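26 October 2021

Equipment planning, second go

Started the morning meaning to finish the spreadsheet in an hour and of course it took until lunch, so I am writing up where we got to before I forget why I moved half the lines. Laiba, if you are reading this, the tab called "old" is the one we argued over last time and the tab called "new" is the one to look at. Please don't tidy them into one until Fouzia has been through it!

The question hasn't changed. We have enough in the budget for either a second arm from Nunari or a proper set of hand-held gripper kits for collecting demonstrations, with the cables, harnesses and spare pads that go with them. We can't stretch to both before the spring, whatever I do with the columns (and I have tried most things with the columns). Fouzia was firmly for the arm when we began this month and I was on the fence, with one leg well over on her side if I am truthful. I have come round to the kits, and I want to set down the reasoning while it is fresh.

The arm first. The Nunari quote is decent and they have been lovely to deal with, very patient with my questions about mounting plates. What worries me is everything that comes after the arm. It needs a bench that doesn't wobble, a guarded area, a controller cabinet with somewhere to live, and a person who is free to look after it. When we put in the first one I thought the installation line was generous and we still went over it. The safety fencing alone went out to quote again after the first drawing turned out to have the door opening into the sink. I have added a proper installation line to the new tab this time and it makes the arm look a good deal less of a bargain than it did in the brochure.

There is also the matter of how much use we would get out of it. I went through the booking sheet with a cup of tea and the present arm was booked for 33 sessions in the last quarter, of which 7 were cancelled on our side for want of data worth training on. That rather stopped me. A second arm would have been sitting there beside the first one, both of them waiting for the same thing.

So, the kits. I like that they can go wherever the task is. We can do kitchen tasks in a kitchen and shelf tasks at a shelf, and whoever is collecting can be shown the basics without a long induction. Two people can work on different jobs on the same day. The running costs are mostly small, dull things: finger pads, cable ties, tape, batteries for this and that. Agarwal will do the pads in packs of 100, and I'd sooner buy one pack and see how fast we get through it than commit to a standing order. They do want payment up front for a first order, which I grumbled about on the phone and then agreed to, because the woman was so nice about it.

Things I still haven't pinned down for the kits:

Spare harness buckles. Jinder sell the straps and the buckles separately and the part numbers do not match between their price list and their order form. I have written to ask. If a buckle goes we lose the whole harness for the day, so I'd like a handful in the drawer.

Printing the tag blocks. We can do our own, but the matt finish matters and our printer has a view of its own about matt. I have put in a small sum for getting them done outside, by Purkari if they will take an order this size.

Cables. We never have enough and they are never the right length. I have doubled the line and I will defend it to anyone.

Storage. Each kit wants a lidded box with foam, otherwise the lot ends up in a carrier bag by the door, and I know us.

Fouzia's objection, which is a fair one and deserves writing down properly, is that hand-collected data is only as good as the calibration, and calibration eats time that does not show up on any invoice. She would like to see a set-up time per session before she signs. Quite right too. I have put a blank column in for it and suggested that whoever is collecting writes down when they start putting the harness on and when the first good take begins. Pencil on paper will do perfectly well, we needn't build anything.

She also pointed out that we have been costing the grippers in pairs but the spares singly, which made the kit total look smaller than it should. I had missed that entirely. Corrected in the new tab, and the kits still come in under the arm, though by less than I was boasting about last week. Sorry, all.
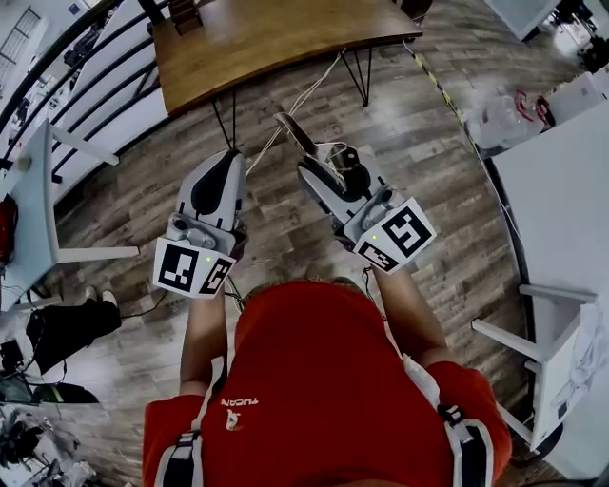

Both grippers held out over the floor, left jaws closed, right partly open. Tag block at the base of each, cable running forward towards the table.

The cable is the bit I keep coming back to. I'd been pricing the short ones to save a little, and I have now changed the order to the longer ones throughout, as nobody wants to be doing sums about reach while holding both hands out in front of them. I have also added a few stick-down cable covers for the floor, the low rubber sort. Laiba thinks tape would do. I think tape does for a fortnight and then curls up at the ends, but I am happy to be outvoted — it is not a large line either way.

Where that leaves us: I propose 2 complete kits now, the pads from Agarwal, straps and buckles from Jinder once they have answered me, and the Nunari quote kept warm for the spring. I have asked Nunari whether they would hold the price and they said they would look into it, which I take as a kind maybe.

To do

Me: chase Jinder about part numbers. Ask Purkari for a price on matt tag sheets. Find out whether VAT is in the Agarwal figure, as I have a nasty feeling it isn't.

Laiba: measure the cupboard by the window and see if lidded boxes will go in sideways.

Fouzia: read the new tab, add the calibration question in her own words, and be as rude as she likes in the comments column.

Also the shared tape measure has gone from the hook again.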